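Oltby 移动票箱(教职工表决用)

首页 > 工会与职工代表设备 > 表决与计票 > 票箱 > Oltby

制造商:Clisto
封签系统:Gudik
类别:可折叠移动票箱,带计票托盘
供货状态:可订,4月起按订单顺序发货
本页文字修订:2020年3月17日

Oltby 是供学校工会分会、学区联合会及职工代表会使用的移动式纸质票箱。适用的表决类型包括集体合同草案批准、行动授权、分会选举、代表改选以及章程修订。票箱可由一名监票员单手携带,在多个校区之间巡回投票,在每一站开启和关闭投票口,直至最后一站结束后送交计票地点。

本页给出票箱的组成、结构、封签编号规则、操作步骤和配件信息。表决的有效性、法定人数、公告期限等由所在地法律和工会章程决定,不在本页范围内。Clisto 不提供表决规则方面的意见。 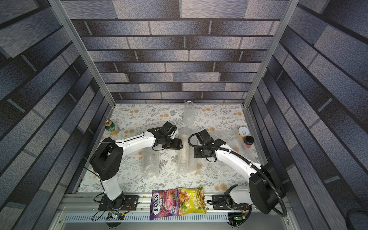
产品组成

标准套件编号为 Oltby 310,编号中的数字为箱体展开后的高度(毫米)。套件包括:

箱体,一件,可折叠
箱盖,一件,带投票口和滑动闸板
底板,一件,可拆
计票托盘,一件,带可移动隔条
钥匙,两套,齿形不同
Gudik 封签,一包,21 枚,连号
封签登记表,一本
巡回记录表,一本
提手,一件,已装在箱体上
识别牌插槽及空白识别牌
说明书,一份

订购时如未注明,箱体颜色为灰色。蓝色箱体用于同时进行两项表决的场合,编号后加字母 B。两种颜色的尺寸、锁具和封签孔位完全一致,箱盖可以互换,但互换后应在登记表上重新登记箱盖编号。

套件中不含选票、选票信封、签到簿和投票隔屏。隔屏见下文“配件”一节。

箱体

箱体由四块侧板构成,相邻侧板以通长铰链连接。折叠时先取出底板,再将两块带折线的侧板向内推,箱体即成扁平状,底板可夹在其中。展开顺序相反。底板放入后由侧板下沿的内翻边托住,四角各有一个卡扣,卡扣只能从箱内松开。箱盖锁闭后,卡扣无法从外部触及。

侧板不透明。部分分会的章程要求票箱透明或部分透明,此类用户应选择带观察窗的侧板,编号后加字母 W。观察窗位于正面侧板,窗材从内侧嵌入,压条铆接。观察窗不影响折叠,但折叠后窗面朝内,存放时应检查两块侧板之间没有夹入封签残片。

箱体外表面有三处识别区:正面为识别牌插槽,左侧面为站点标签区,箱盖上表面为箱号区。箱号在出厂时压印,不可更改。识别牌插槽为上开口,识别牌插入后由箱盖前沿压住,箱盖锁闭时不能抽出。站点标签区采用易揭表面,普通不干胶标签可以揭下且不留胶痕。请勿在识别区以外粘贴标签,尤其不要覆盖铰链和封签孔。

提手固定在箱盖后部,受力由箱盖传至侧板上沿。提手可放倒。满载携带时应确认前后锁扣均已到位,仅锁前扣时不得提起。

投票口与闸板

投票口为箱盖中部的长条形开口,长边与箱盖前沿平行。开口宽度按折叠一次的标准公文纸设计,信封选票应选用与此相当或更小的信封。开口下方有斜向导板,选票沿导板落入箱内,从开口处不能看到箱内选票,也不能用手或常见夹具取回。

闸板位于箱盖内侧,由外部旋钮带动,有“开”“闭”两个位置。旋钮在两个位置均有定位,中间位置不停留。闸板闭合后,旋钮与箱盖上的封签孔对齐,可穿入 Gudik 封签。封签穿入后旋钮不能转动。

巡回投票时,闸板是唯一需要反复开闭的部件。箱盖锁在整个表决期间保持锁闭并处于封签状态。监票员在每一站剪断旋钮封签,投票结束后换上新封签,并登记新旧两个编号。

闸板滑道不需润滑。滑道内如有纸屑,在表决开始前用干毛刷清除。表决进行中发现闸板卡滞的,不得开启箱盖处理,应停用该箱,闭合投票口(必要时用封条纸覆盖并由在场监票员签字),改用备用箱,并在巡回记录表中记录。

锁具

箱盖前后各有一处锁扣。前锁扣使用甲钥匙,后锁扣使用乙钥匙,两种钥匙不能互开。两把锁均打开后箱盖方可抬起。通常做法是甲钥匙由选举委员会主席保管,乙钥匙由另一方指定的监票员保管,具体安排由章程或选举办法规定。

每种钥匙各附备用一把。备用钥匙应在表决开始前装入信封封存。钥匙上只压印锁号,不压印箱号,箱号与锁号的对应关系见随箱卡片。该卡片请与箱体分开存放。

遗失钥匙时,Clisto 不单独补配同号钥匙,只提供整套更换的锁芯。更换锁芯需由两人在场进行,先在箱内松开锁芯压片,再从外侧抽出。新锁芯的锁号应填入登记表首页。锁芯更换不影响箱号。

同一批订购的多个票箱可以要求锁号相同,也可以要求各不相同。默认各不相同。选择锁号相同的,请在订单上由两名经办人签字。

Gudik 封签系统

Gudik 封签为一次性拉紧式封签,由锁头、签带和编号面组成。签带穿过封签孔后插入锁头并拉紧,只能以剪断方式取下。编号激光刻在编号面上,同一编号在锁头侧面重复一次。两处编号不一致的封签视为废签,不得使用,请连同包装退回。

一套 Oltby 票箱在锁闭状态下共有 3 处封签位置:

A 位:前锁扣
B 位:后锁扣
C 位:闸板旋钮

A 位和 B 位在空箱检查后装上,直到计票开始时剪断。C 位在每次开闭投票口时更换。按每站更换一次 C 位封签计算,一包封签扣除 A、B 两位和备用的数量后,足够一次常规的巡回表决使用。站点多的学区应另购封签,并在领用时核对两包编号不重叠。

剪下的封签应装入随附的小袋,按站点分别保存,与选票一同归档。剪断部位应在签带上,不得剪在锁头处,否则编号核对时难以辨认。

封签颜色有红、白两种。红色用于表决中的票箱,白色用于计票完成后选票的归档封存。两种颜色的编号前缀不同。不建议混用。
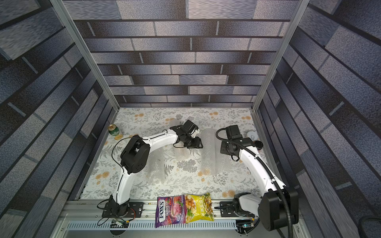
导轨上的两台机械臂,中间一侧为气泡膜包裹物

计票托盘

计票托盘为浅盘,尺寸与底板相同,折叠状态下可放在箱体与底板之间一同携带。盘内有移动隔条,可将托盘分为两格或三格。两格用于“赞成”“反对”两类结果的表决,三格增加“无效或待定”一格。隔条两端带卡齿,按下后固定,抬起后移动。

托盘边沿有标尺,供整理选票叠放时对齐,不得用作票数估算的依据。清点应逐张进行。每格前沿可插入标签,标签纸规格与识别牌相同。

托盘底面有防滑条,可在普通桌面上使用。需要从箱内直接倒出选票时,将托盘置于桌面中央,两人同时扶住箱体翻转,选票落入托盘后,再检查箱内四角、导板背面和铰链内侧有无残留。导板背面为常见的残留部位,检查时应将箱盖完全翻开。

选举类表决候选人较多时,隔条数量不足。可另购多格托盘,编号 OT-M。该托盘不能放入折叠后的箱体,须单独携带。

主要技术数据

展开高度:310 毫米
箱体形式:四侧板折叠,底板可拆
锁扣数量:2
封签位置:3
随箱封签:21 枚
投票口:单口,带导板和闸板
闸板操作:外部旋钮,两位
箱体颜色:灰,蓝(B)
观察窗:无,正面一处(W)
叠放:展开状态可上下叠放两只,仅限空箱
使用场所:室内,有遮蔽的室外
重量及平面尺寸:见图纸 OT-01

图纸 OT-01 可向销售部门索取。图纸中的尺寸为名义尺寸,平面尺寸随铰链装配略有差异。需要将票箱放入定制推车或储物柜的用户,应以实物测量为准。

操作步骤

一、表决前

核对箱号、锁号与登记表。展开箱体,装入底板,依次按下四角卡扣。向在场监票员展示空箱。观察员可要求翻转箱体,底板在翻转时不应松动。

放入识别牌。识别牌上应写明表决名称、分会名称和投票日期。同时进行两项表决的,两只票箱的识别牌应使用不同底色。

盖上箱盖,先锁后扣,再锁前扣。旋钮转至“闭”。在 A、B、C 三处装上封签,用手拉一下确认已锁紧。将三个编号填入封签登记表,由两名监票员签字。

二、每站投票

将票箱置于签到桌旁,与投票隔屏保持一定距离,应在监票员视线之内。剪断 C 位封签,旋钮转至“开”。在巡回记录表上填写站点名称、开启时间和剪下的封签编号。

投票人签到后领取选票,在隔屏内填写,折叠后自行投入。监票员不得代投。投票人因行动不便需要协助的,按选举办法处理,并在记录表备注栏注明,备注中不写投票人姓名。

本站结束时,旋钮转至“闭”,装上新的 C 位封签,填写关闭时间、新编号和签到人数。记录表由本站监票员签字。签到人数只用于日后核对,在最后一站结束前不应张贴。

三、转运

转运应由至少两人同行。票箱放在车辆内可见的位置。途中不停放在无人看管的车内。到达下一站后,先核对三个封签编号与记录表一致,再进行开启。

编号不一致或封签松脱时,不得继续投票。将票箱原样放置,通知选举委员会,由委员会决定该箱已收选票如何处理。备用箱可立即启用,备用箱的空箱检查步骤不得省略。

四、计票

在计票地点核对三处封签,逐一剪断。前后锁扣由各自保管钥匙的人开启。将选票倒入托盘,清点总数,与各站签到人数之和比较。差额应写入计票报告。

分拣选票。有争议的选票放入第三格,最后由委员会逐张裁定。裁定结果写在争议选票清单上,不写在选票本身。

清点完毕,选票装入归档袋或重新放入票箱,以白色封签封存。重新放入票箱的,在识别牌背面写明封存日期和保存期限。

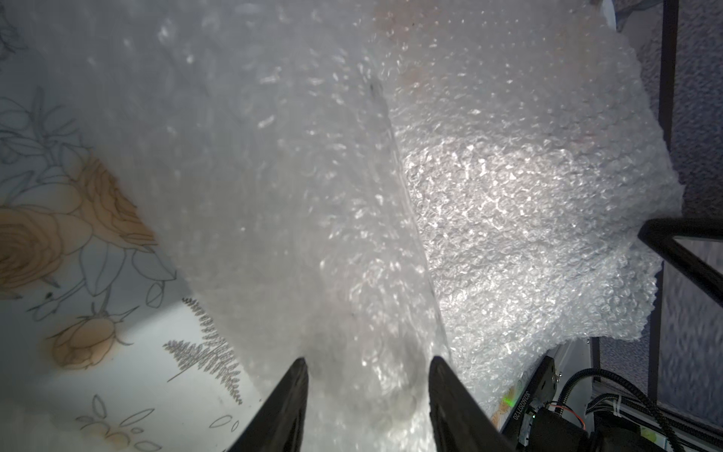
重新放入票箱封存会占用箱体。多数分会只在结果可能被申诉的期间这样做,期满后转入归档袋,票箱恢复可用状态。归档袋编号 OT-A,袋口有两个封签孔,与票箱使用同一种白色封签。袋面印有填写区:表决名称、箱号、选票总数、封签编号、封存人。袋内不宜放入签到簿。签到簿与选票应分开归档,以避免将两者对应。

归档袋不可重复使用。一只归档袋可容纳一只票箱满箱的选票,信封选票拆封后计算。未拆封的信封选票体积较大,应准备两只袋。

联合表决时的配置

学区内教师、教辅人员和后勤人员分属不同分会、同日表决的,建议每个分会单独使用一只票箱。共用票箱会使计票前必须先按选票颜色分拣,分拣过程需要所有分会的监票员同时在场。

如必须共用,应满足下列条件:各分会选票用纸颜色不同;选举办法中已写明共用;箱号登记在各分会各自的登记表中;计票托盘设为三格或使用 OT-M。

在罢工授权表决中,部分地区的法律要求选票文字、投票地点数量或监督人资格符合特定条件,也有地区要求以邮寄方式进行。采购前请先确认现场投票是否被允许。Oltby 不适用于邮寄选票的接收,投票口尺寸与邮寄回函信封不匹配。

行动期间在校外设置投票点的,票箱应放在有顶棚的位置。箱体接缝未作防水处理,雨天可加装雨罩,编号 OT-R。雨罩覆盖箱盖和侧板上部,投票口处有翻片,旋钮和 C 位封签可透过罩侧开口操作。雨罩不遮挡识别牌。

存放与维护

票箱应折叠存放,平放或竖放均可。竖放时铰链朝下。不要在折叠后的箱体上堆放重物,观察窗型尤其如此。

箱体外表面可用湿布擦拭,必要时用中性清洁剂。不要使用溶剂型清洁剂,识别区的易揭表面会失去作用。压印箱号处的凹槽可用软刷清理。锁芯每年用石墨粉处理一次,不用油。

每次表决结束后检查以下部位:铰链销两端是否外露;底板四角卡扣是否有裂纹;闸板在两个位置是否定位清楚;封签孔边缘是否有毛刺;导板固定铆钉是否松动。任何一处不合格的,该箱停用。

封签应在原包装中保存,避免阳光直射。长期存放后签带可能变脆,使用前取一枚试装并剪断,该枚编号在登记表上注明“试用”。开封后未用完的封签可留作下次使用,剩余编号应登记,包装袋口由两人签字封好。

登记表册应与票箱一同编入分会财产目录。写满的登记表册至少保存到该次表决的申诉期结束,章程另有规定的从其规定。

配件与备件

OT-A 归档袋
OT-C 锁芯套件,甲、乙各一
OT-D 底板,含卡扣
OT-F 识别牌及标签纸
OT-G 导板,含铆钉
OT-K 旋钮与闸板组件
OT-M 多格计票托盘
OT-P 投票隔屏,三折,桌面式
OT-R 雨罩
OT-S Gudik 封签,红色,整包
OT-SW Gudik 封签,白色,整包
OT-T 封签剪,钝头
OT-L 封签登记表与巡回记录表,成套

侧板不作为备件供应。侧板或铰链损坏的,箱体整体更换,更换后的箱体使用新箱号,旧箱体须在财产目录中注销。

OT-P 投票隔屏可与票箱放入同一只手提袋。隔屏内侧为素面,不印文字。分会如需在内侧张贴填写说明,应使用可揭胶,且说明文字不得含有倾向性内容。

OT-T 封签剪不随票箱提供。普通剪刀可以使用,但不应使用刀片。

包装与收货

票箱以折叠状态装箱,一箱一套。钥匙与对应卡片不与箱体同装,另行寄送给订单上指定的收件人。收件人姓名应与订单签字人之一相符。封签包装在外箱内,外包装有封口条,封口条破损的请勿签收。

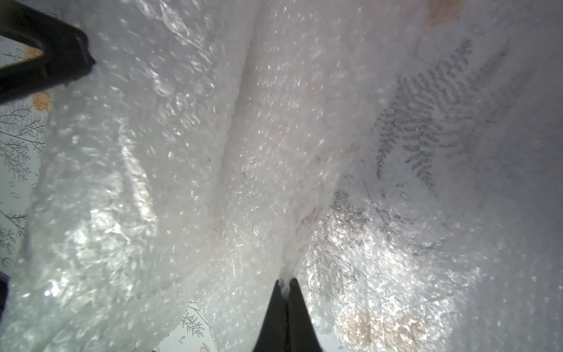

透明气泡膜近景,局部收拢

收货后应在三个工作日内完成以下核对:箱号与装箱单一致;封签首尾编号与装箱单一致;两种钥匙分别只能打开对应的锁扣;闸板开闭正常;观察窗型窗面无划伤。发现不符的,保留全部包装,与销售部门联系。

封签首尾编号不符时,整包退换,不作部分更换。已启用的封签不能退换。

退回票箱前应取出所有表册和选票。Clisto 收到含有选票的票箱时不会开箱处理,将原样退还寄件人,运费由寄件人承担。

质保

箱体、箱盖、底板和锁扣的质保期以订单确认书所载为准。质保范围包括铰链脱开、铆接松动、卡扣断裂和闸板定位失效。下列情况不在范围内:箱内残留液体造成的变形;自行钻孔或加装锁具;叠放满箱造成的侧板弯曲;使用非 Gudik 封签造成的封签孔损坏;易揭表面的正常磨损。

自行加装外挂锁的情况较多。外挂锁会遮挡 A 位封签孔,使封签无法拉紧。章程要求三把锁的分会可向 Clisto 订购三锁箱盖,第三把锁位于箱盖右侧,该型箱盖多一处封签位置,登记表亦为专用版本,交货期较长。

与旧型票箱的兼容

旧型固定式票箱(不可折叠)的箱盖不能用于 Oltby。旧型封签孔径较小,Gudik 封签签带不能穿过,请勿扩孔。旧型钥匙与新型锁芯不通用。旧型计票托盘可以继续与 Oltby 配合使用,但不能放入折叠后的箱体。

旧型登记表没有 C 位一栏。用旧表登记新箱的,应在备注栏逐次填写 C 位编号,建议改用 OT-L。

Górecki 的学校工会联合分会在换用新箱时保留了一只旧型票箱,作为总部固定投票点使用,巡回部分使用 Oltby。两种票箱混用时,计票应分箱进行,总数分别写入报告后再合计。

常见问题

投票口能否同时投入多张选票?
开口高度可通过多张折叠选票。监票员应控制每人只领取一张。同时进行两项表决的,应使用两只票箱。

闸板封签剪断后暂时没有投票人,是否需要闭合?
监票员全部在场的,可以保持开启。任何一名监票员离开时,应闭合。短时离开是否需要装新封签,由选举办法规定。未作规定的,建议装。

箱满怎么办?
闸板闭合,装 C 位封签,启用备用箱。不得摇晃或压实箱内选票。观察窗型可从窗面判断剩余空间,无窗型可从导板下方落票是否顺畅判断。

是否可以用于学生选举或家长会表决?
可以。箱体没有专用标识。但封签登记表的签字栏按工会选举委员会的格式印制,其他用途请自行修改栏目名称。

识别牌能否使用分会标志?
可以,自行打印。识别牌纸张厚度不应超过 OT-F 所附样纸,过厚会使箱盖前沿不能压平。

登记表能否改为电子记录?
可以另作电子记录,纸质登记表仍应填写并签字。Clisto 不提供软件。

封签编号能否指定?
不能指定具体号码。可以要求与前一批不重叠,下单时附上前一批首尾编号即可。

是否可以租用?
单次表决可以租用,租期从发货日算至回收日。租用票箱的锁号每次更换,封签按整包计价,不随租金退还。租用不提供三锁箱盖和观察窗型。

订购

订单应写明:型号及字母后缀,数量,锁号相同或不同,封签颜色及包数,登记表语言版本,钥匙收件人,两名经办人签字。未写明后缀的按灰色、无窗型供货。

以学区联合会名义统一采购、分别发往各分会的,请附发货清单。每个收货地址的箱号和封签编号将单独列出,总清单寄送联合会。各分会之间日后调拨票箱的,不需要通知 Clisto,但应在双方登记表首页注明。

4月发货的订单,封签为新编号格式,前缀由一个字母改为两个字母。新旧格式的封签可以在同一只票箱上使用,登记时请完整抄写前缀。

技术问题联系人:Waldemar Makowska,Clisto 票箱与封签组
来函请注明箱号。涉及锁具的询问只答复订单签字人。

文件下载

OT-01 外形图
OT-02 封签位置图
OT-03 折叠与展开步骤
OT-04 锁芯更换说明
封签登记表样张
巡回记录表样张
计票报告格式(可修改)

相关产品

固定式票箱(旧型,仅供备件)
投票隔屏 OT-P
归档袋 OT-A
三锁箱盖

本页所列结构和配件可能变更,以订单确认书及随箱说明书为准。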